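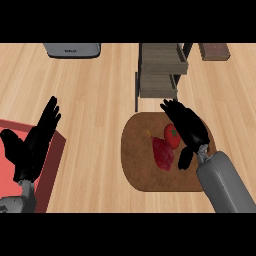 Sorting vegetables sounded like the easy option, one student on the Pullow team admitted, and then came two weeks of dropping the same tomato.

Team Pullow is one of the student groups entered in this year's Hakeo Student Robotics Challenge, kitchen division. Entries closed Tuesday. Finals in August, at the Skusia campus, doors open 9 a.m.

The task for 2024-rules teams and newer: two arms, two hands, one simulated kitchen. Produce goes from the cutting board to the tray. Nothing dropped, nothing squashed. Each run is scored by the software, then again by a judge watching the replay.

All work so far has been done in simulation. Black five-minute limit per run, no exceptions – the clock keeps going if a hand gets stuck. Teams get 50 scored attempts in the final round and can use them in any order.

Pullow has logged 2,369 practice runs since the club started up again after winter break. The first 1,000 were mostly one-handed, the team says. Two-handed work came later and it shows in the scores, which went down before they went up. Current best is 19 clean transfers in a row.

The club meets after school in the computer lab. No robotics experience needed to join. Several members came over from the theater crew and one from marching band. Students write there own control code, keep a run log and swap jobs every week, so everybody gets a turn at the grasping code (the hard part) and at the paperwork.

"We want kids arguing about thumb position at lunch," the club said in its entry statement. "They do."

Software for the division is provided by Temba and is free to registered school teams. Practice kitchens can be downloaded thru the team page, with the full rule book and the scoring sheet. Please use the newest version of the rule book – the older one has the wrong time limit on page one.

Finals are open to families and press. Seating is limited, so reserve early. Press should check in at the front desk for a badge. Interviews with students need a signed school form, avalable from the Hakeo press desk.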